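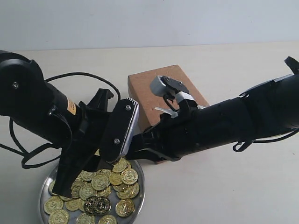
Our team name is Mathebula and our project was coin handling with two robot arms. I picked coins because I figured they'd be easy (flat, round, all the same, right?). Wow, was I wrong! A coin lying on top of another coin gives the fingers almost nothing to grab, and a tray full of them slides around the second you touch it.

Riaan Mokoena and I took turns driving the arms and we logged 147 tries over 9 lab sessions in January. Riaan is way smoother than me on the left arm, so I mostly stuck to the right one and the notes. Our best trick was tipping a coin up against the rim first and then pinching it by the edge. Passing it from one arm to the other still needs work – I dropped 6 in a row one afternoon! Next up is softer finger pads.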